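# House rules for folding with two arms on soft furniture

These rules are for people who operate the two-arm station at Volville and for new colleagues who come to learn it. Kiều Quan wrote the first list, and I have rewritten it after the spring problems with pinched upholstery. Please read all of it once before your first shift. After that you can keep only the checklist at hand.

I assume that you already know how to start the arms and how to stop them. If you do not, ask Oana Ilie for the start-up page first.

## Before you switch on

1. Press both stop buttons and release them again. Do it every morning, also when the evening person has told you that everything was fine.
2. Look at the finger tips of both grippers. A rough edge will pull a thread from knitted cloth. If you feel one with your thumb, change the finger and write it in the book.
3. Wipe the lens of each wrist camera with the dry cloth from the drawer. Do not use the window spray.
4. Take everything off the seat which is not part of the task. Phones and pens slide into the gap at the back, and then the arm goes after them.
5. Check that the speed limit is on 30 per cent. Higher values are for Cengiz Aksoy and his tests only.

## Where people may stand

One operator, one place. The operator sits outside the taped line, with the stop button under the left hand. A visitor stands behind the operator. Nobody reaches over the seat while the arms have power, even for a small correction of the cloth. Stop the arms, correct the cloth, go back behind the line, and say "clear" in a loud voice before you continue. I know it feels silly when you are alone in the room. Say it anyway.

## Height above the seat

A hard table gives a clear answer when a finger touches it. A cushion does not. It gives way, the force reading grows slowly, and when you notice it the fingers are already deep in the fabric. For this reason we use two heights.

- **Waiting height.** The fingers are open and stay clear of the cushion. All sideways movement is done here.
- **Gripping height.** You go down to it straight, slowly, and only when the cloth is between the fingers.

Never move sideways at gripping height. This was the cause of every pulled thread we had in the spring.

If the arm has stopped too low, do not close the fingers to "see what happens". Lift it straight up to the waiting height and begin the approach again.

## Working with two arms over one garment

Choose a leading arm before you begin and say which one it is in the task note. The leading arm moves first, and the other one waits open or closed, but still. Both arms may be above the same garment, but each keeps to its own end. When they must exchange ends, one arm goes fully back before the other crosses.

For trousers, shorts and everything with elastic, begin from the end without elastic if you can. An elastic band jumps when it is released, and the fold goes with it. If there is no other way, hold the band, open the fingers a little, wait, and then open them completely.

Thin cloth that lies flat is more difficult than thick cloth. Look for a fold or a raised crease and take it there. Do not scratch at the flat part.
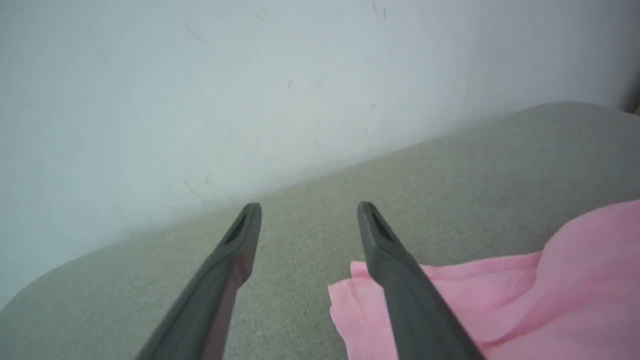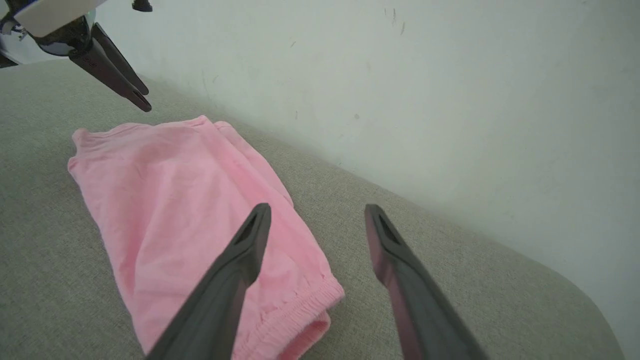

## When to stop and call somebody

Stop at once when:

- the seat cover moves together with the garment;
- the two arms come closer to each other than a hand's width;
- the camera picture freezes, also if it comes back by itself;
- you are not sure which arm you are controlling.

The last point happens to everyone, mostly after lunch. It is not a fault and it will not be written against you.

## After the session

Park both arms, switch off the power to the motors, and only then take the garment away. Pass your hand over the upholstery and feel for pulled threads. In the book please write the garment, the leading arm, each stop and its reason. "Stopped, unclear" is an acceptable reason, but an empty line is not.

We change the finger tips after 3000 grips or when they are damaged, whichever comes first. The counter is on the second page of the control screen. Urszula Sobczak orders the spare ones on Tuesday, so put your request in her box before that.

The same rules are used by the Stunurlow group, with one difference: they permit two operators, one for each arm. We do not permit this here until both stop buttons stop both arms. At the moment the left button stops only the left arm, and Sum-yee Siu is changing the wiring.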